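Jorkent Motion Stack: Set-Up Guide
Section 4. Configuring contact-limited pressing
Reading time: 3 min

This section covers the press primitive used for creasing, flattening and smoothing thin sheet material. It assumes that both arms are homed and that the wrist cameras have passed the check in Section 3.

4.1 Load the profile

1. Stop any running task and set both arms to Hold.
2. Open Skills > Contact > Press and load the profile paper_fold.
3. Set the control rate to 1000 Hz. Lower rates are accepted by the dialog but cause force overshoot on hard counters.
4. Assign one arm as the pressing arm. The other arm is set to Standby and keeps its last commanded pose.
5. Click Apply. The status line reads PRESS READY.

CAUTION: Do not load a profile while a fingertip is in contact with the work. The force offset is zeroed on load, and any existing contact force will be stored as zero.

4.2 Set the contact point

1. Open the wrist camera view for the pressing arm.
2. Click a point on the upper flap. The planner projects the point onto the fitted work plane and draws the approach vector.
3. Set approach_offset to 100 mm and contact_timeout to 3 s.
4. Click Step. The finger descends and stops when the contact threshold is reached.
5. Check the contact against the view below before going further. The pad face should be on the flap; a faint diagonal crease or dimple at the pad is acceptable at this stage. 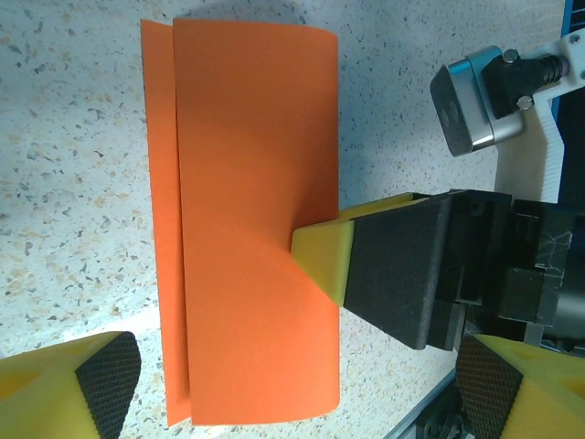 Vindley: we got repeated false contacts at this step until the force filter was switched from average to median. The threshold itself was left alone, and the filter setting has to be saved in the profile or it reverts at the next restart.

The filter is found under Contact > Advanced. Median is the default for new profiles from build 673 onward. Profiles made in earlier builds keep the average filter and must be changed by hand.

4.3 Run the stroke

1. Select the stroke direction along the fold line.
2. Leave force_hold enabled. With it disabled, the controller follows position only and ignores changes in sheet thickness.
3. Click Run. To abort, press Hold; the finger retracts along the approach vector.

NOTE: If the planner returns NO PLANE, the fit has too few points. Cledholm cells with plain, pale counters may need the depth gain raised one step.

4.4 Save and export

1. Click Save As and enter a new profile name. Factory profiles are read-only.
2. Export the log if the stroke ended with a fault code. Fault codes are listed in Appendix B.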